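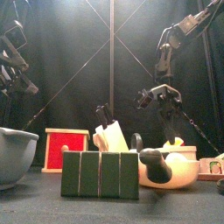
Toy library in Karavville seeks play kitchen pieces before February reopening

The Karavville toy library is asking families to check cupboards and toy boxes for play kitchen pieces that were borrowed before the summer break and have not come back.

The library, on the ground floor of the Ondrejka building, lends its kitchen toys in sets, with the cookware, crockery and pretend food catalogued together. A count finished on Tuesday found 104 items still out on loan, most of them small pieces of food and crockery.

Svatopluk Gajdoš, who coordinates the collection, said the larger toys nearly always came home. The trouble was with the pieces that fit in a pocket or roll under a couch.

"People bring back the pan and the kettle and they think that's the set," he said. "Then we open it up and there's no lunch."

Families can return pieces to the front desk during opening hours or leave them in the grey returns tub by the side door until 6 pm. Labels are not needed. Staff will match loose items to their sets, and no late fees will be charged on anything handed in before the library reopens in February.

The kitchen range is the most borrowed part of the collection, ahead of train tracks and dress-ups. It takes in a toaster, a kettle, an iron, a frying pan and a pot of vegetables, along with plates and a pink serving tray. Members may keep a set for up to 2 weeks and can renew it once if no other family has asked for it.

The library has 96 member families, up by 17 on a year ago. Many of the new members live in Potov, where the Saturday playgroup lost its own toy cupboard when the hall was closed for repairs. A drop-off box for Potov members will be placed outside the bakery there until the end of the month.

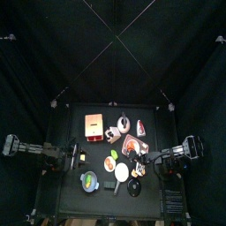
Renata, a member from Potov, said her two children had never once asked for the real kitchen things since they started borrowing the sets, and that she would rather pay a little more each year than see the pretend food dropped from the catalogue. She also wanted the loan period made longer over the school holidays.

Gajdoš said longer holiday loans were being looked at, but a decision would wait until the missing pieces had been sorted out. There are no plans to drop the food.

Sets that cannot be completed will be broken up and used to fill gaps in others. Local hardware supplier Gonasix has offered offcuts and non-toxic paint for replacement pieces, and a workshop to make them will be held at the library one evening after it reopens. Adults and children over eight are welcome, and tools will be supplied. Places can be booked at the front desk.

Donations of toy kitchen items in good condition are also being accepted. The library can take wood, metal or hard plastic, but not fabric food or anything that needs batteries. Pieces should be clean and free of splinters or flaking paint. Items too small for children under three will be kept for the older sets, which carry a red sticker.

Membership costs are unchanged this year. Current members do not need to fill in a new form, but anyone who has moved house should give their new address to the desk when they next borrow.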